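Oltora Bench Mat, large, blue-gray

Posted Oct 12, 2019 by Tariq Satti

Okay, so I've had the big Oltora mat since January and I keep getting asked about it, so I'm finally writing the thing up. I fix and rebuild small electrical stuff, mostly switch boxes and start/stop stations for a couple of little shops near me, and my old mat was a rubber one I got for 13 dollars that curled up at every corner and smelled like a tire fire for two months. I wanted something flat. That was pretty much the whole wish list!

The Oltora cost me 95 dollars, which I know, I know. It came rolled in a tube and I figured I'd be fighting it for a week with paint cans on the corners (I'd already lined up the paint cans), but it was flat by the next morning. The corners are rounded and they have stayed down ever since. The texture is the part I like best. It's grippy enough that a control box stays put when you're leaning on it with a screwdriver, and small screws don't take off across the table like they used to. They still roll a little. If you drop a nut on its edge from any height you're going hunting, same as always.
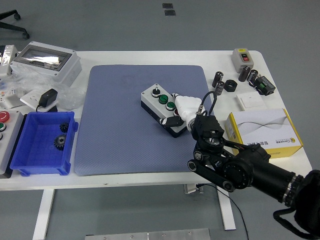

Size was the other thing I went back and forth on. The large takes up a lot of table, and I was worried I'd have nowhere to put parts. What I do now is keep the mat for whatever I'm working on and push everything else out to the sides. Capacitors and relays and wall plates go on the right, and I keep a blue plastic bin over on the left for gears and other odd bits that don't have a home. Works great on a wide table. If your bench is one of those skinny Culley fold-down ones, get the medium.

Color matters more than I thought it would. Most of what I handle is black or light gray, and both show up fine on the blue-gray. My rubber mat was black, and I lost so many little black nuts on it that I started buying extras (a pack of 300, embarrassing). Green and red buttons really pop too, so if you pull a few caps off you can find them again without crawling around.

Stuff I don't love: the texture holds onto dust. Wiping with a dry rag just moves it around, you need a damp one, and even then wire trimmings get down in there and you end up picking at them with a fingernail. I also tried the Mohmand cleaning spray that everybody pushes and it left a streaky patch that took a week to fade. Plain dish soap is fine. And there's no hanging loop or snap on it anywhere, so if you have to put your mat away between jobs, it's back in the tube.

I haven't tried it with a hot iron and I'm not going to. I solder on a separate silicone pad from Zukodlow, and that one I'd buy again in a heartbeat.

Four stars from me. I'd go five if it came in under 80 bucks or if they'd smooth out that texture just a hair.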